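9 min read

3.2 Where clean clothes wait

Most studies of household laundry stop at the machine. They record loads per week, wash temperature and drying method, and treat the garment as finished once it is dry. Our interviews in Plallcombe and Bivden suggest that a large share of the work comes after that point, and that it is spread unevenly across the home.

We collected 781 diary entries from 56 households between May and the end of the study. Each household kept a diary for 4 weeks. Participants noted when an item came off the line or out of the dryer, where it was put down, and when it was next worn or washed. Entries that gave no location were left out of the analysis in this section but were kept for the wash counts in Section 3.1.

Participants used the word "away" loosely. For some it meant folded and in a drawer. For others it meant anywhere behind a door. One participant in Bivden wrote that a shirt was away "when I can't see it from the bed." We therefore coded location and condition separately. Location was coded as open surface, hanging space, drawer, or closed compartment. Condition was coded as hung, folded, or loose. Two coders worked through the full set and settled disagreements by discussion.

Hanging space was the location most often named as the correct one for shirts, blouses and dresses. It was also the one most often described as full. Households in the older Prilville apartments, which have a single narrow closet in each bedroom, described moving clothes out of the closet at the change of season and not finding a place for them afterward. Several used low cabinets first bought for books or dishes. These have no rail, so a shirt stored in one must be folded or left loose (Figure 4).
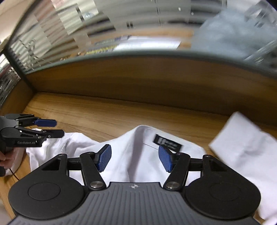
Figure 4. White dress shirt in the loose condition, on the wooden floor of an open cabinet compartment.

The loose condition matters for the wash counts. A creased shirt was often described as "not fresh," and the diaries show such shirts going back to the hamper without being worn. Participants rarely mentioned smell or stains in these entries. Ironing was the other option, but most said they would sooner run another load than set up the board for one item.

Khokhar, the housing association that manages the Prilville apartments, had installed rails in 2 of its buildings before the study began. We did not compare those buildings with the rest, as residents there had also been given new washers. A later study could separate the two changes. We would also suggest asking about the hamper itself, which our diary form left out and which many participants brought up in the margins.

Contact the editorial office | Copyright held by the authors | Back to top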